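# Is a push-pull solenoid strong enough for a cat feeder latch, or should I switch to a servo?
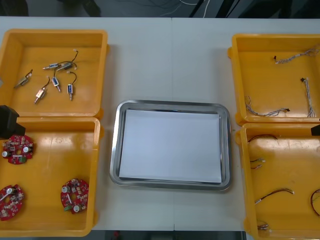
*Small push-pull solenoids in a yellow bin, some with blue labels*

Hi all! I'm building a gravity-drop feeder for two very loud cats and I am having way too much fun with it. The design is simple: a hopper on top, a spring-loaded flap underneath, and a little pin that holds the flap shut. When the timer fires, the pin pulls back, the flap drops, food falls in the bowl. I push the flap closed by hand when I refill.

I picked up a pack of 6 small push-pull solenoids for the pin. On the bench they're great, snappy as anything. With the hopper full, though, the pin sticks. It hums, it gets warm, and the flap stays shut. If I lift the flap a tiny bit with my finger it lets go right away.

What I have now:

- 12 V solenoid, 10 mm stroke, no markings I can make sense of
- Flulto timer board with a transistor output
- 12 V wall adapter, the kind that came with an old router
- Pin goes sideways through a hole in the flap tab

Do I need a bigger solenoid? A higher voltage? I've seen people use servos for this, but I really like the clunk. The cats have already learned the clunk. One of them comes running from upstairs for it.

Tags: solenoid, latch, pet-feeder, beginner

Viewed 3,771 times

---

## Answer 1 (accepted)

Keep the clunk! You can make this work with the part you already have.

Your finger test gave you the answer. The weight of the food is pressing the flap tab down on the pin, so the pin has to drag itself out sideways against all that friction. A small solenoid is at its weakest right at the start of the pull, when the plunger is all the way out, and that's exactly when you're asking for the most.

So I'd work on the latch first and leave the electrical side for later.

**1. Shorten the stroke.** You say 10 mm, but how much of the pin is really holding the flap? Two or three millimeters is usually plenty. Let the plunger start most of the way in and only travel the last bit. The pull goes up like crazy near the end of travel, and this one change might fix it.

**2. Give the pin something slick to slide on.** A bare hole in printed plastic is grabby. Press a short piece of brass tube into the hole and polish the end of the pin with fine sandpaper. I use a dab of dry graphite too (keep it on the outside of the hopper, well away from the food).

**3. Take the load off the pin.** My favorite trick. Put the pin on a lever: the flap rests on a small hook, the hook pivots on a screw, and the solenoid only has to nudge the long end of the hook. With a 4 to 1 lever you need a quarter of the force. You do pay for it in travel, so play with a cardboard version before you print anything. Cardboard and thumbtacks are so good for this stuff.

**4. Check your adapter.** Put a meter across the solenoid while it's trying to pull. If 12 V turns into 9 V, the adapter can't keep up, and a better one will wake things up. Old router adapters are a mixed bag. Some are rated at 600 mA and a solenoid can easily want more than that.

And please put a diode across the coil if you don't have one yet! Stripe toward the positive side. When the coil switches off it kicks back a nasty spike, and transistor outputs don't survive many of those. Any ordinary 1N400x will do.

About the warmth: these are mostly meant for short pulses. Set the timer for half a second or so. If the flap hasn't dropped by then it isn't going to, and holding the power on just cooks the coil.

Mine has been running on a lever latch since May, on one of the bigger Drallov timers, and I still grin every time it drops. Post a video when yours works, I want to see the upstairs cat.

> **Comment from the asker:** The lever!! I did it in cardboard last night and it lets go with a full hopper every single time. Adapter was sagging to 9.8 V too, so I swapped it. Diode is in. Thank you so much.

> **Comment:** Seconding the diode. I killed two boards before I learned.

---

## Answer 2

Just use a servo. Mine is a cheap one from Lovolness and it turns a paddle wheel so you get a portion each time and don't have to close anything by hand. Much better for two cats. Quieter also.

> **Comment:** They said they like the noise though :)

> **Comment:** ok but the portion thing is a fair point, a flap dumps the whole hopper

---

## Answer 3

I tried going up to 24 V on a 12 V solenoid and it does pull a lot harder. It works if the pulse is very short. Mine was not short, because I had the timer set in minutes and thought it was seconds, and the whole kitchen smelled like burnt varnish. So it's possible, but double-check your settings - and don't leave the house the first day.

If you want to test how long a latch will last, hook it to a loop and let it click away in the garage. I ran my Purba door latch for 4,000 cycles at one click every few seconds, with a rest in between so it could cool. The spring gave out before the coil did. Springs are cheap so I keep a couple in the drawer now.

What size kibble are you using? The big round ones jam in my flap and the small ones don't.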